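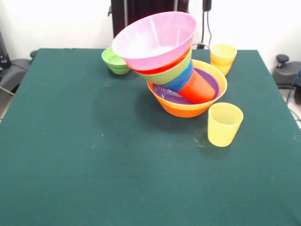
Plastic bowls and cups on one of our green-clothed tables at Esthorpe.

About us

Hello, and thanks for clicking through to the page most people skip! I run Whitfield Tabletop, a small firm in Esthorpe, and what we sell is a kit called Drandari. It teaches robot arms to deal with crockery. Sorting it, stacking it, picking one cup out from between two bowls without sending the lot on to the floor, that kind of thing.

I started out fixing dishwashers for school kitchens (a good trade, and I still get the odd phone call about it). Every kitchen I went into had the same job at the end of the line, with somebody standing at a counter putting bowls with bowls and cups with cups. I had a second-hand arm at home that I was teaching myself to program, and one wet October I put the two ideas together on my dining table. It took me the whole winter to get a cup to go inside another cup. I was so pleased that I rang my sister at eleven at night.

Drandari is what grew out of that. You get a set of plastic tableware in good strong colours, a dark green cloth to put it on, a printed book of layouts and a login for our library of recorded practice runs. The library has 1579 runs in it at the moment and we add more most weeks. You bring your own arm. We don't make arms and I have no plans to, there are plenty of good ones about and I'd only be worse at it.

The layouts are the bit I'm proudest of. There are 58 of them in the book, and they start very gently, with a few things set well apart on a flat cloth. By the middle of the book you've got plates close to bowls and small cups that the arm itself hides from view when it reaches over.
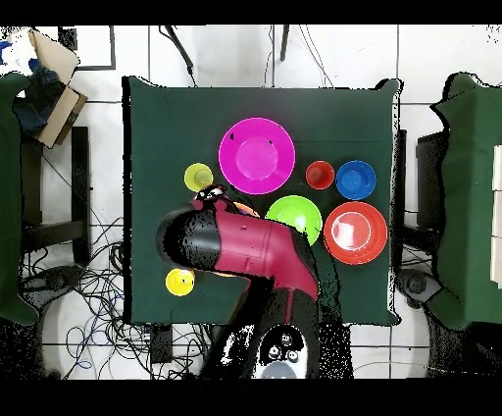
Then you get to the leaning stacks, which everyone tells me they hate and then write to me about for weeks. I love those emails, please keep sending them. If you want to skip straight to the back of the book I can't stop you, but do try the first few pages on a quiet afternoon, as they show up any trouble with your set-up before you start blaming the software.

Who buys it? Colleges, mostly, plus a few catering equipment people and a fair number of hobbyists with very patient families. We have sent out 846 kits so far, every one packed by hand in our back room (I do the tape, badly). If a cup goes missing or gets cracked, write to us and we'll post you another one for the cost of the stamp. We'd much prefer that to you buying a whole new set.

We have 2 sites these days. Esthorpe is where we try things out and record the runs, and Idby is the shop, with a counter, a kettle and a demonstration table where you can have a go before you spend any money. Bring your own arm along if it fits in the car. Parking at Idby is round the back, past the tyre place, and the gate sticks, so give it a proper shove.

One more thing while you're here. The second edition of the layout book goes on sale on Thursday, May 5, 2022, and anybody who already has a kit can download the new pages free from the same login. Orders from outside the UK are fine too, just drop us a line first so I can work out the postage.

Shop and demonstrations: Idby, weekdays and Saturday mornings
Workshop: Esthorpe, by appointment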